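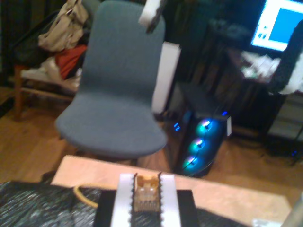 # Flilline

Flilline is a word list for crossword setters. It has no code, no roadmap and no logo. It has one tab-separated file and a set of opinions, most of them mine, a few of them Leen Salameh's, and the ones about opera entirely hers.

Last revised September 19, 2023.

## What's in the file

`flilline.tsv` holds entries of three to 15 letters, one per line, with a score and sometimes a note:

```
entry	score	note
TEAKETTLE	70	
ERNE	20	you know what you did
OLEO	25	see "Grudges"
BLUECHAIR	10	a chair that is blue; not a phrase
```

Letters only, all caps, no spaces or hyphens. Accents are stripped, which I regret every time I see my own name in the credits.

## Scores

- **70 and up:** build a theme around it.
- **60 to 69:** good fill. Most of a decent grid should live up here.
- **30 to 59:** fine, if the crossings are kind.
- **Under 30:** you're stuck in the southwest corner and it's late. We've all been there. Redo the corner.

Scores are taste. If you think EPEE deserves better, the file is plain text and your editor works.

## Where the words came from

The bulk started as the house list for the Devport puzzle page, which ran a daily 15 by 15 until it became a horoscope. I kept the list — with permission, in writing, from someone relieved to be asked. Leen added 218 music and theater entries in February and rescored everything I had ever said about sopranos.

The Villanueva set (143 food entries) was merged afterward. It had TAMALE in it twice, once spelled wrong. Both the spelling and my mood have been repaired.

## Grudges

These stay low no matter how many people write in:

- OLEO. Margarine has had a long time to catch on.
- Any Roman numeral clued as a sum.
- Plurals of names. There may be several ENIDS, but they have never met.
- RE- plus a verb. REHEM is allowed once per setter, per lifetime.

## Known problems

- Sports are thin. I stopped following baseball and the list stopped with me.
- Slang is scored by two people who had to ask what it meant.
- Some abbreviations have no note, so you won't know what they stand for. In a few cases neither do we.
- Donden, the grid filler we both use, sorts ties alphabetically. Your first draft will be full of As. Shuffle the file before loading it.

## Using it

Take it, change it, publish puzzles made with it, get paid for them if you've found someone who still does that. Credit is welcome but not required. Please don't sell the list by itself.

Corrections go in `fixes.txt`, one per line, with the entry, your score and a reason. "It's a word" is a reason, but a weak one.

— Cúc Quách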